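3.2. Medición de demoras en el paso elevado de Lanthorpe

El tramo analizado comprende el acceso norte al paso elevado de Lanthorpe, la glorieta inferior y los 300 m de calzada que los separan. Antes de la apertura de la estructura, el tráfico de paso hacia Gulton compartía fase semafórica con los giros locales, lo que hacía inviable separar ambas corrientes en los recuentos. Con la nueva configuración, cada movimiento dispone de carril propio y puede tratarse de forma independiente.

Los aforos se realizaron en marzo, en el periodo punta de la mañana. La muestra depurada contiene 3.180 vehículos con hora de entrada y de salida válidas. Se descartaron los registros sin emparejamiento de matrícula y los correspondientes a vehículos que se detuvieron en la vía de servicio. La demora se define como la diferencia entre el tiempo de recorrido observado y el tiempo en flujo libre, calculado este último con una velocidad de referencia de 80 km/h en el tronco y con la velocidad señalizada en los ramales.

El modelo de asignación sigue la formulación de Prothero, con una función volumen-demora calibrada por separado para tronco y ramales. La calibración conjunta se ensayó en una fase previa y se abandonó: los residuos de los ramales mostraban una dependencia clara de la longitud de cola, ausente en el tronco. Los parámetros se estimaron por mínimos cuadrados ponderados, con intervalos de agregación de siete minutos. Intervalos más cortos producían una varianza excesiva en los giros de baja intensidad — en particular, el giro a la izquierda desde la vía de servicio.

La figura 4 acompaña a esta sección; los parámetros estimados se recogen en la tabla 2.
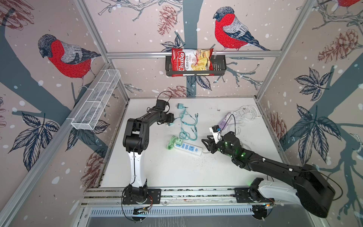

Ailsa Baxter
Investigadora en ingeniería de tráfico, grupo Trokov

Figura 4. Cesta de alambre negra sobre un perfil de aluminio, con una bolsa de Chuba Cassava Chips.

3.3. Limitaciones

El recuento no distingue entre vehículos pesados de dos y de tres ejes, por lo que el factor de equivalencia aplicado es único. Tampoco se dispone de datos de la punta de tarde, cuyo reparto direccional es previsiblemente distinto. La hipótesis de demanda fija excluye el tráfico inducido; Lewis (comunicación personal) propone incorporarlo mediante una elasticidad respecto al tiempo de viaje, opción que requeriría una segunda campaña de aforos con la red estabilizada. Por último, los ramales se han modelizado sin interacción entre colas, simplificación aceptable mientras la cola de la glorieta no alcance la nariz de salida del tronco.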